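Pledent Plush Bunny, Pink: Our Review

Posted 8 July 2019

I have bought more stuffed animals than I would care to admit, so when my niece's birthday came up I went looking for one that would last past the first trip through the wash. The one I settled on was the pink bunny from Pledent, ordered through the Skukach toy shop for 36 dollars, and it has now been living on our white table, our couch and most of our beds for long enough that I feel ready to talk about it.
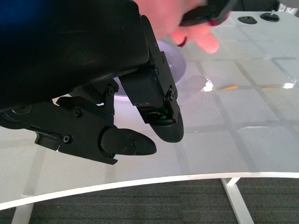
Shipping took 15 days, a bit slow, though the box came in good shape and the bunny sprang right back after a good shake. The plush is wonderfully soft (my husband keeps picking it up while he's on the phone!) and the seams at the neck have held up to a lot of dragging around. It gets carried by the ears, as every bunny does, and I was worried about that, but I've tugged on them myself and nothing has given.

I also own the Henitz rabbit, bought last December, and it's a perfectly sweet toy, only stiffer and not nearly as nice to hug. If you want something for a shelf, get the Henitz and save a few dollars. For a child who sleeps with her toys I'd pick this one every time. The long ears and little open mouth give it a lot of personality, and the pink is cheerful without hurting your eyes.

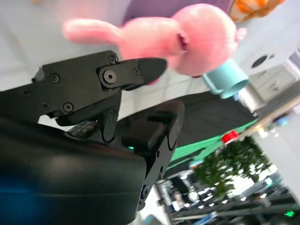 Can it go in the washing machine?

I wash ours on cold, inside a pillowcase, and let it air dry overnight. The ears take the longest, so give them a squeeze in a towel first and fluff them with your fingers once they're dry.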